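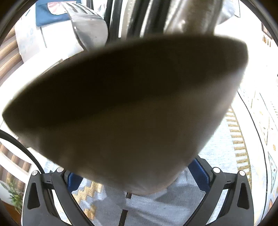
I put off cleaning the rug in our front room for most of February, and then I did the whole thing in one afternoon and felt a bit silly for waiting. It's a soft gray-blue woven one with gold zigzags, and it catches every crumb and bit of fluff in the house. If you've got something similar, this is how I do mine now. No machine rental, no fancy foam!

## What you'll need

- a vacuum with the beater bar switched off (or just the bare hose)
- a soft brush, the kind you'd use on a wool coat
- two buckets
- a few old white towels or tea towels
- mild wool wash (I use the Rira one because the corner store carries it)
- 400 g of baking soda, if the rug smells a bit tired

## Clear it right off

Pick everything up before you start. I mean everything, including whatever has rolled under the chesterfield. I used to shuffle things from one end to the other while I vacuumed, and I'd end up cleaning the same half twice and the other half never. Dump it all in a basket and sort it later with a cup of tea.

## Vacuum both sides

Go with the weave, slowly. Then flip the rug over and do the back, which loosens the grit that's worked its way down. Flip it again and do the front once more. On a fuzzy surface like mine the beater bar pulls up little loops and they don't go back (ask me about my old hallway runner, the Farnow, may it rest in peace).

If you're using the baking soda, shake it on now, brush it in lightly and leave it for 34 minutes. That's a very odd number, I know, but it's how long my favourite radio program runs without the news. Vacuum it all up again.

## Test the colours

Dampen a white towel with wool wash and water and press it on a corner, over one of the darker bits of the pattern. Hold it there while you count to twenty. If any colour comes off on the towel, stop and take the rug to a cleaner. The metallic-looking yarns can be fussy too, so I test a patch of gold separately.

## Wash it in patches

1. Put one capful of wool wash in a bucket of cool water. Fill the second bucket with plain water.
2. Wring the towel out until it's barely damp.
3. Dab a patch as wide as your arm can comfortably reach. No scrubbing, especially over the zigzags!
4. Go over the same patch with a towel from the plain bucket.
5. Press it with a dry towel and move along.

Mine comes out to 7 patches, plus one extra go at the spot by the armchair where the tea always lands.

## Drying

Lay it flat with a fan going and keep everyone off until the back feels dry as well as the front. Overnight usually does it at our place, longer if it's raining. I brush the pile once it's dry, all in one direction, and then put the furniture back.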